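Notes from the cell: what the Gistau line changed
01/07/2021

The packing hall at Cronin has had robot arms on it for long enough now that I can write down what changed for the people there without guessing. I maintain the control software. I don't manage anyone, and I had no say in the staffing.

The system is called Oris. It takes mixed returned goods, sorts them by type and places them in trays. Before Gistau went live, each bench had one person doing the picking and one doing the paperwork. Now one person looks after 3 benches and the paperwork is done by the scanner. The picking rate went up in the first month and has been flat ever since.

The job that grew was setting up. Every new mix of goods has to be tried in simulation before it goes near a real bench, and most of that work has gone to former pickers. They know which items slide, which ones roll, and which ones get put down on top of something else. I did not know any of that when I wrote the first test layouts, and mine were too tidy.
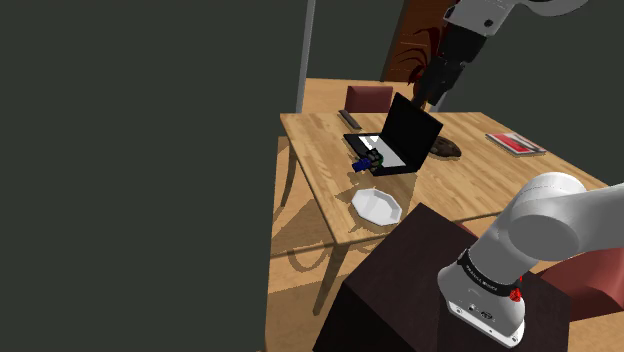

2 min read

Household layouts are now the standard test. An open laptop, an empty plate near the corner, a magazine or thin book at the back and a thin dark bar lying behind the laptop make a harder job than a row of boxes. The raised screen is the main trouble. It blocks the direct route to anything behind it, and the planner has to lift the gripper clear and come down again, which costs time on every cycle.

We ran 300 layouts of this sort before the last release. Of 1,994 attempted picks, 50 were stopped by the planner before contact. Each stop is reviewed by hand. A reviewer marks it as a fair refusal or a fault, and faults come to me.

Reviewing is sitting work. Two of the former pickers have asked to go back to a bench for part of the week, and I think they should be allowed to. Eight hours of looking at a screen is tiring in a different way from eight hours of lifting, and the shift pattern was drawn up for lifting. Breaks are still set at the old times.

Pay is the other open point. Reviewers are on the picking grade, although their decisions go straight into the release. The grades are due to be looked at in August.

Next on my list is the approach angle over raised edges, then the log format, which still writes the bench number twice.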